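Bring Back the Mending Pile

My grandmother's house had a chair nobody sat in. It had the mending on it. Socks, a pillowcase, one of my uncle's work shirts with the pocket hanging off. The pile went down in the evenings and came back up over the week and that was just how it was, like dishes.

I don't know one house on my street with a mending pile now. Mine didn't have one until February.

What happened in February – coat. Good coat, wool, bought at the Tallgate outlet when I had a better job. Lining went under the arm. Took it to the counter at the dry cleaner and was told they quit doing linings, try the place in Cillside. The place in Cillside does hems and zippers. Zippers take 4 weeks. No linings. The woman there was nice about it and told me, kindly, that I could get a new coat for what a lining costs.

Which is true! That's the whole problem. It's true for nearly everything in the closet and we've all arranged our lives around it being true. So the coat goes in a bag, the bag goes to the donation bin, and the donation bin is full of coats with the lining gone under the arm. Who is supposed to want those? Somebody who can sew, I guess. Good luck.

I am not going to tell you mending saves money. People who write these columns always say so and then the math is terrible. I spent a whole Friday evening on that lining and if I'd paid myself anything at all it would of been the most expensive coat in town. Fine. I also spent an evening last week watching a show about people buying a lighthouse. We don't bill for that one.

My actual complaint is different. We stopped teaching it. My middle school had a room with 21 sewing machines in it. I counted them out loud as a kid because it was my job to put the covers on. Everybody took the class, boys too, and most of us were awful. I made a drawstring bag that wouldn't draw. But I came out knowing how to thread a needle, tie off, and close a seam so it stays closed, and that has turned out to be more use to me than anything I did on the recorder. The room is a testing center now. Rows of screens. My nephew is fourteen and had never held a needle, and when his backpack strap tore he put duct tape on it and then, when the tape quit, asked for a new backpack.

People say it's a lost art. It isn't an art. Calling it that is how we let ourselves off the hook. A backstitch is about as much of an art as parallel parking. You do it badly, you do it badly some more, and then it holds. Nobody at my grandmother's house was expressing themselves on those socks.

The other thing I hear is that there's no time. Okay. Some people really don't have any and I mean that, if you're working 2 jobs with a baby I am not talking to you, buy the socks. But a lot of us have a half hour and what we don't have is the stuff in reach. Needle, thread, scissors that aren't the kitchen scissors. Put them in a cookie tin. Put the tin by the couch. That is my entire program.

And put the class back. It doesn't have to be a semester. Give it the weeks after spring testing, when they're showing movies anyway. Buttons, a hem, a torn seam, a patch. Hand sewing only, if the machines are gone, and around here they're gone. The district found money for a second scoreboard so don't tell me about thread.

I'd like it to be for everybody, too, and not filed under crafts with the glitter. Upholsterers need it. So do sailmakers, the guy who fixes awnings, surgeons for heaven's sake. A stitch is a stitch in plenty of trades that pay a lot better than mine.

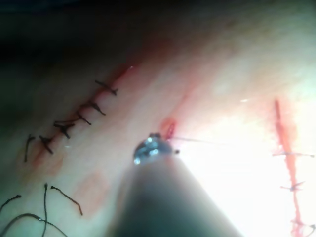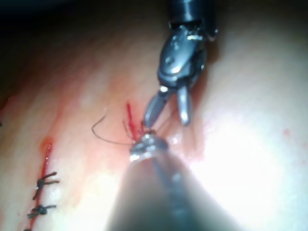

Sutures, in both pictures. Thread work, whatever else you call it.

The Gashaw Quarterly – Vol. 21, No. 2 – p. 4

Anyway the coat. The lining is in. It's puckered on one side becuase I pulled too tight at the start and was too stubborn to go back, and the thread is navy where the lining is black. You'd have to lift my arm and look. I've been wearing it to work.

Since then I've done two pillowcases, a glove, and the ear of a stuffed rabbit that belongs to a neighbor's kid. The nephew did his own strap on the second backpack. Ugly, huge stitches, doubled thread, took him most of an afternoon with some language I pretended not to hear. He wants to do his jeans next. I told him jeans are harder and to bring a thimble.

There's a chair in my front room with four things on it right now. The cat is also on it, so they'll have to wait until tonight.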